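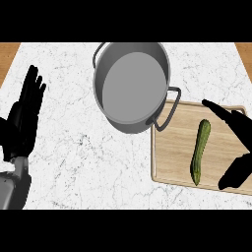 Karkovham Borough Assembly Adopts New Rules for Public Comment

KARKOVHAM, December 4, 2020 — The Karkovham Borough Assembly has approved an ordinance changing how residents address their elected members at regular and special meetings. The ordinance passed on second reading and takes effect in February.

Under the new rules, each speaker will have 5 minutes at the microphone or by telephone. Sign-up will open when the agenda is published and close 20 minutes after the meeting is called to order. Written statements will be entered in the record in full and posted with the minutes.

The Assembly received more than 200 written comments on the draft, many of them from residents of the Grurkmont precincts, where travel to the Assembly chambers is difficult in winter. Telephone testimony, first allowed this year as a temporary measure, becomes permanent under the ordinance.

"People in Grurkmont have asked for this for a long time, and they should have the same chance to be heard as people who live across the street from the chambers," said Presiding Officer Paora Mahuika. "I thank the members for working through a long list of amendments."

Assembly Member Didier Chevalier, who voted against the ordinance, said he supported telephone testimony but objected to the sign-up deadline. "Residents often decide to speak once they have heard the debate," Chevalier said. "I intend to bring this section back next year."

An amendment to limit total public comment on any single item to 40 minutes failed. A separate proposal to move budget hearings to the Flamonier Community Hall was referred to the Rules Committee and remains there.

Copies of the ordinance are available from the Office of the Borough Clerk. Residents who need an interpreter or other assistance in order to testify should contact the Clerk before the meeting.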